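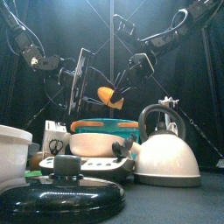
職場の自動化と人の仕事 第四回 片付けの現場、誰の手が残るか

自動化というと組立ラインか倉庫の話になりがち。今日は厨房の裏方、食器と小物の片付け・仕分けを扱う。地味な仕事。だが人手が足りないと最初に詰まるのはここ。題材はBrulance(社員食堂の受託会社)が試験中の双腕システムSkodar。片付けの難しさは、物の種類が揃わないところにある。やかん、黒い大きな鍋蓋、穴あきの白いトレー、浅いボウル、おまけに鋏まで同じ台に載っていて、右の腕は橙がかった黄色のものをつまみ、青緑の容器の上に吊っている。同じ箱が同じ向きで流れてくるラインとは前提が違う。この違いを押さえてから先へ。

用語だけ先に
・作業(タスク):「つかむ」「置く」「よける」など切り分けられる単位
・職務(ジョブ):ある人が一日に引き受けている作業の束
・残余作業:機械に渡したあと人に残るもの。今日の中心
前回のプリントで「職務」と「職種」を混ぜて書いた箇所あり。職務に直しておいてください。

1 導入前の現場

場所はErsoy地区の事業所食堂。昼の提供は200食。下膳口の奥に作業台があり、片付けの担当がトレーから物を下ろし、種類ごとに分け、洗浄機に送る。洗浄後は棚へ。ここまでで一つの職務。

聞き取りのメモから、作業を書き出すと:
下ろす/残飯を落とす/分ける/重ねる/洗浄機に並べる/出てきたものを見る/欠けを抜く/戻す/床を拭く/調理場から声がかかれば手伝う

会社の作業手順書に載っているのは「下ろす」から「戻す」まで。床拭きと手伝いは載っていない。載っていない作業は見積りに入らない。あとで効いてくるので覚えておくこと。

もうひとつ、書かれていない知識。どの皿が滑るか、どの蓋が合わないか、誰がいつもフォークを皿の下に敷いて返してくるか。担当者は「考えてない、手がやる」と言う。暗黙知の話は第二回でやったので繰り返さないが、ノート見返しておいて。

2 何を機械に渡すか

Brulance側の最初の案は「分ける」を丸ごと渡す。現場の反応は悪かった。理由は二系統あって、混ぜて論じると話がこじれる。

(ア)できるのか、という疑い
重なった皿を一枚だけ取る、深い器の底の小物を取る、柔らかいものを潰さずに持つ。どれも人は無意識にやる。腕は2本あっても指先は単純な形なので、つかむ位置と角度をかなり選ぶ。

(イ)やってほしいのか、という疑い
分ける作業は立ち仕事の中では楽なほう。重いのは洗浄機への出し入れと床。楽なところだけ機械が持っていき、きついところが人に残るのでは、という声。これは筋が通っている。

技術の側は(ア)に答えたがる。会社説明会でも質問の多くは(イ)だったのに、返事は全部(ア)だったそうです。ここ、レポートで使える。

結局、最初に渡したのは「小物の移し替え」。台の上の小物をつまんで容器に入れる、それだけ。範囲は狭い。現場の班長が線を引いた。線を引いたのが技術者ではない点に注目。

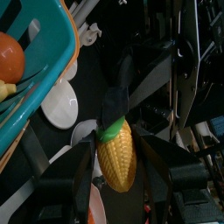

Berkay Aydoğan(講義担当)

3 練習は食品の模型で

本物の食材はつぶれるし、形が毎回変わる。試験の段階で使うのは模型が多い。手先側から見た写真では、玩具のとうもろこしを黒い指が両側から挟んでいる。隣には白い皿、青緑のかごには丸いオレンジ色の果物の模型。指の一部に隠れている皿もある。

手先のカメラで覚えておくこと:
・近くは大きく見えるが、自分の指が視界をふさぐ
・皿のように白くてつやのあるものは縁が読みにくいことがある
・上や横からの固定カメラと組み合わせると、互いの死角を補える場合がある

人間もつかむ瞬間は自分の手で対象が隠れている。それでも困らないのは指先の感触で補っているから。機械にどこまで感触を持たせるかは費用の問題になり、費用の問題になった瞬間に経営の問題になる。技術仕様は職場の話と切れていない、という例。

模型で練習することの落とし穴も。模型は乾いている、汚れていない、いつも同じ硬さ。下膳口に来るものは濡れていて、ソースがついていて、紙ナプキンが貼りついている。模型でうまくいった割合を現場の見込みとしてそのまま出してはいけない。Brulanceの社内資料では、模型の移し替えの成功率が約70パーセント。この数字が一人歩きして、食堂の掲示に「作業の七割を自動化」と書かれた。まったく別の意味。掲示は翌朝はがされたが、読んだ人は読んでいる。

4 導入後、人の一日はどう変わったか

九月から試験運用。昼のピークを外して午後二時から。一回30分。以下は担当者と班長への聞き取りをまとめたもの、件数が少ないので一般化しないこと。

増えた作業
・台の上に物を並べ直す。重なっていると取れないので先にばらす
・止まったときの復旧。落ちたものを拾う、腕を戻す、再開する
・止まった理由を記録用紙に書く
・見学者への説明(これは誰の仕事か、まだ決まってない)

減った作業
・小物の移し替え
・かがんで容器をのぞく動作が少し

変わらない作業
・洗浄機の出し入れ
・床
・調理場の手伝い

増えたほうの一行目に注意。機械がやりやすいように人が下ごしらえをする。労働研究ではよく見る形で、機械のために環境を整える仕事は成果が機械の側に計上される。機械が何個移したかは画面に出るが、人が何枚ばらしたかはどこにも出ない。

それと監視の負担。止まるかもしれないものの横で待つのは、手を動かすより疲れるという人がいる。一方で、座れるようになって腰が楽、という人もいる。同じ装置、同じ台で評価が割れる。平均を取ると消えるので、個別に読むこと。

5 技能はどこへ行くか

三つの見方を黒板に書いたので写しておく。

見方A 技能の低下。分ける勘を使わなくなり、新人が覚える機会も減る。機械が止まった日に誰も早くできない。
見方B 技能の移動。「どう置けば取れるか」「この止まり方は何か」という新しい勘が生まれる。以外と若手より古参が早い。物の癖を知っているので。
見方C 技能の見える化。記録用紙に理由を書くうちに、これまで口に出さなかった判断が言葉になる。

Cについて補足。記録を集計するのにFarkusという帳票ソフトを使っている。選択肢が「把持失敗」「認識失敗」「その他」しかなく、現場はほとんど「その他」に丸をつける。自由記述欄を読むと面白い。「ぬれてた」「さかさ」「昨日の並べ方の方がよかった」。この欄が設計側に届いているかどうか。届いていなければ見える化とは呼びにくい。届いたとして、書いた人の手当に反映されるかはまた別問題。

6 賃金と役割の扱い

試験の間、担当者の職名は「洗浄補助」のまま。実際には復旧も記録も説明もしている。班長は会社に職務記述の書き直しを求めた。会社の返事は「本導入のときに検討する」。よくある順番で、装置が先、職務の定義が後。

順番を逆にするとどうなるか。先に職務を決めると、渡す作業の範囲も、止める権限も、教育の時間も最初から交渉に載る。時間はかかる。導入担当は嫌がる。ただ、あとから直すときの摩擦は小さくなるというのが私の立場です(異論歓迎)。

止める権限について。Ersoyの食堂では、台の横にいる人は誰でも止めてよいと決めた。理由を問われない、という一文を班長が入れさせた。最初の案では「異常時に限り」だった。異常かどうかを判断する責任を現場に負わせる書き方なので、あの修正は大きい。

7 議論のまとめ方

授業中に出た意見から、残しておきたいもの。
・時給が同じなら楽になったほうがよい。楽になった分、別の仕事が足されるのでは
・下ごしらえの時間を測れば公平になるが、測られるのも嫌だ
・人が減らされるかどうかを先に言ってほしい。そこが曖昧だと記録用紙に正直に書けない

最後のは重要。設計側は失敗の記録が欲しい。現場は記録が自分の首を絞めると思えば書かない。信頼がデータの質に直結する。時間切れで掘れなかったので次回冒頭で。

レポート
自分の知っている職場(アルバイト可)をひとつ選び、作業を書き出す。手順書に載る作業と載らない作業に分ける。そのうちひとつを機械に渡したと仮定して、残余作業がどう変わるかを書く。装置の性能の話だけで終わらないこと。聞き取りをした場合は相手の了解を取り、店名は伏せる。図は手書きでよい。

提出は次回の授業の始めに紙で。メール提出はは受け付けません。前回未提出の人は研究室前の箱へ。

次回:倉庫の歩行ルート指示と休憩の取り方。資料は当日配ります。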